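Tea Table Moves to the Back Room

Starting in March, the Tuesday tea table at the Pickering Street hall in Kitville will set up in the back room instead of the front lobby. The hours stay the same, 2 p.m. to 4:30 p.m., and the side door will be unlocked from 1:45. Please use that door if you can, as the front entrance is shared with the tax help desk until the middle of spring and the line there gets long.

The back room has more outlets, a sink, and tables that don't rock. It seats fewer people than the lobby did, so we may ask you to share a table when it fills up. The coat rack is in the hallway. Strollers and walkers can come all the way in, but leave the path to the sink clear.

Most people who come now drink their tea from lidded cups. We started with a few of these in the fall and people kept asking for them, so the cupboard now holds more than 300 pieces of teaware, counting lids, saucers and the small pitchers. Lids and bowls are stored on separate shelves. When you put a cup away, put the lid on the lid shelf, knob up, and stack the bowls no more than two high.

If you haven't used a lidded cup before, it takes a few tries. Put in a small spoonful of leaves, pour the water to just below the rim, and set the lid on. After a minute or two, tip the lid back slightly so there's a narrow gap, hold the lid down with one finger, and pour through the gap into a second cup. The rim gets hot – hold the bowl near the edge and don't fill it to the top. You can refill the same leaves several times. Green tea does better if the water has been off the boil for a few minutes.
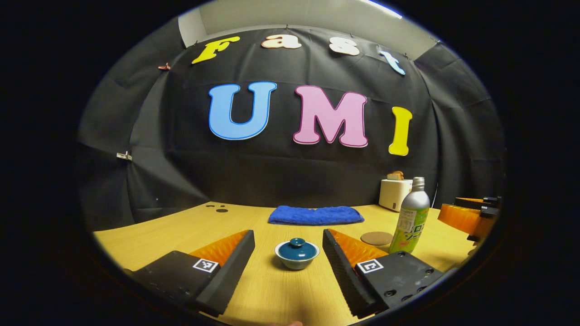

A lidded cup on the table, with a folded blue towel behind it and a bottle of melon soda to the right.

Every table gets a towel. Use it for drips and for drying cups after you rinse them, and drop it in the bin under the sink when you leave. Folded clean ones are on the shelf over the microwave. Please don't take towels from the kitchen drawer, which belong to the lunch program and are washed separately.

Cold drinks are fine too. Several regulars don't care for hot tea and bring their own soda or juice, and there is room in the small refrigerator for anything that needs chilling. Put your name on it. Anything left after 4:30 goes home with whoever closes up. Rinse plastic bottles and put the caps in the jar by the recycling.

The teaware fund stands at $576 after the winter bake sale. Part of that will go toward a second electric kettle, a Hekell with a temperature dial, to replace the one with the loose handle. The rest is set aside for replacement lids, which break more often than bowls do. Trolport Housewares will order lids singly if we send them the width of the bowl, so if you break one, leave the bowl on the counter with a note and don't throw it out.

We also need 6 more trays. Plain ones are best, large enough for two cups and a pitcher. If you have one at home you no longer use, bring it any Tuesday or leave it at the front desk marked "tea table."

There is no charge to come and no sign-up. Loose tea donations are welcome if the package is unopened. Last month's leftover cookies tin is still on the counter – the owner can pick it up at the desk.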